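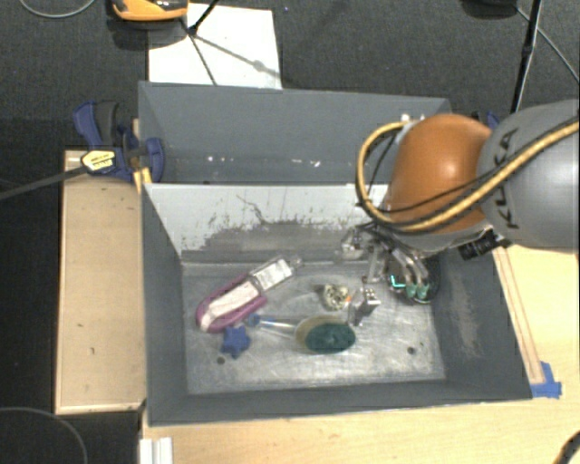

Home Tours Tickets My bookings Help

Audio guide stops playing at the old cemetery gate

Opened by: Bořivoj Havlíček
Product: Gorus audio guide, ghost walk of Skaketness
Status: waiting for customer

Dear support,

I use your guide for the evening walk in the old town of Skaketness. The first stops play well. When I come to the cemetery gate, the story of the drowned bell-ringer begins and then is silent after 4 seconds. The screen still shows the play button as pressed. My telephone has enough battery and I downloaded the complete walk at the hotel.

What I have tried:
- closed the guide and opened it again: same result
- removed the walk and downloaded it again (it says 589 MB): same result
- turned off the location: now the story plays to the end, but the map does not move

Reply from Rusnák, support desk

Thank you for the clear report. At the gate, two stops lie very close together, the bell-ringer and Futwood House. I think the guide jumps between them. Could you please stand by the church wall, roughly 20 steps back, and start the story by hand?

Reply from Bořivoj Havlíček

I went again at 21:30. From the church wall it played to the end. When I walked to the gate during the story, it became silent again, and the title changed to Futwood House for a moment. So I believe you are right about the jumping.

Reply from Rusnák, support desk

I have made the circle around Futwood House smaller. Please refresh the walk in My bookings and try once more at the gate. You do not need to download all of it again. Please write to me which title you see on the screen.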